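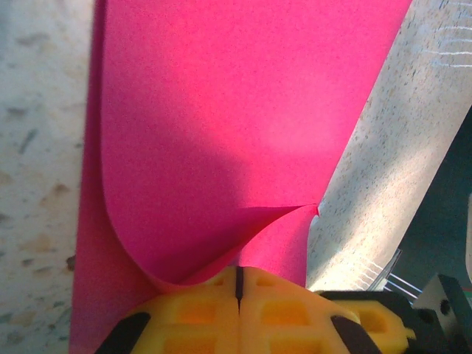 Drodley paper handling — weekly meeting, Tuesday, 10:00
Present: Baiba Butkienė (chair), Ivar Lie, Lertchai Ongart (minutes)
Apologies: Liv Eklund

1. Previous minutes
Approved without changes.

2. Folding results
Ivar presented the wrist camera trials on single colored sheets. The set now holds 551 attempts, of which 415 passed the fold check. Most failures were slips at the pinch — the flap opens before the arm starts to move. Baiba asked that slips and torn sheets be logged under separate codes. Agreed.

3. Lighting
Direct sun on the counter shifts the paper color within a single sheet, and the edge detector loses the corner. Lertchai will rerun 16 of the affected attempts with the exposure locked. Blinds stay open for now.

4. Finger pads
Some 9 pairs of the soft pads left. Ivar to get a quote from Flarkau.

5. Write-up
Liv's draft of the methods section was circulated. Comments to her by the next meeting. The term "fold success" needs a definition before the results table is filled in.

Closed 10:50.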